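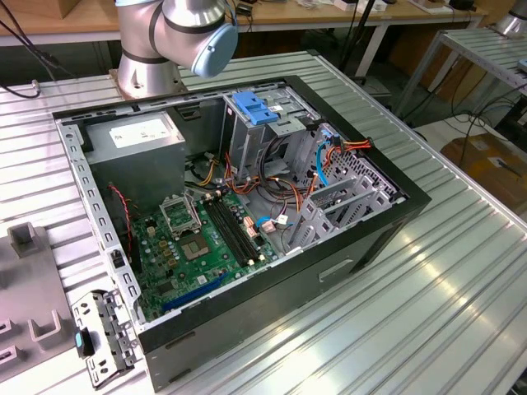

Robotics in Practice - Handout 4
Notes from the open day at Skitus
2024-01-08

I promised those of you who couldn't make the trip that I'd write up what we saw, so this is my attempt, typed up from some pretty messy notes. If you were there and remember it differently, tell me and I'll fix it before the next class.

Skitus takes apart old office computers and sorts what comes out. They do it in a long hall out at Bernidby, and once a year they let people in to poke around and ask questions. We got a short talk first (coffee, slides, the usual) and then went out on the floor in two groups. I went with the second one.

The big point of the talk was that taking things apart is harder to automate than putting them together. In a factory you know exactly what part is coming and which way up it is. At Skitus they get whatever an office cleared out that week. They told us they have logged 3211 different desktop models so far, and the list keeps growing. Two machines with the same model number can still be different inside - somebody added a drive, somebody lost a screw, somebody tucked the cables away in their own special way.

Things to know from the demo:

A tower gets worked on lying on its side with the side panel off. That way everything the robot has to reach is facing up, and most moves can come straight down from above. Think back to our class on approach directions! It's the same idea.

Cables are the hard part. A motherboard is stiff and stays where you left it. A bundle of power and data cables hangs over the very things you want to get at, and it moves when you touch it. Their planning software, which they call Palar, treats a cable bundle as a zone to stay out of until the plugs have been pulled. I asked if it ever tries to guess where a cable will end up after a push, and the answer was no, it just looks again.

Order matters a lot. On the models they showed us, the drives and their brackets come out early and the power supply comes out late, once its leads are free. The processor gets its own step because of the little metal bracket that holds it down. You have to release the lever, swing the bracket up and lift the chip without scraping the socket. If the lever is bent, the job goes to a person.

Fixtures do more than you'd think. They had holders for loose parts so that the arm always puts a thing down in a known spot. One of you asked why they don't just drop parts in a bin, and the engineer said they do for screws, and for nothing else they plan to sell.

The table frames are all slotted aluminum profile, so they can move a holder or bolt on a new one in a few minutes. I liked that. We should steal it for our lab.

Somebody asked about speed. A trained person is still faster on a single machine, and they were very open about it. The goal for Palar is more than 3000 towers a year with people stepping in only for the odd ones. They aren't there yet.

For next time, please read the Yu chapter in your packet, the part on planning with parts you can't fully see. Then pick any household gadget and write down the order you'd take it apart in, with the tool and the direction for each step. One page is plenty. Mark the step where you think a robot would get stuck and say what it would need to know to get past it.

Please don't open up anything that's plugged in, and stay away from microwave ovens and old tube TVs altogether.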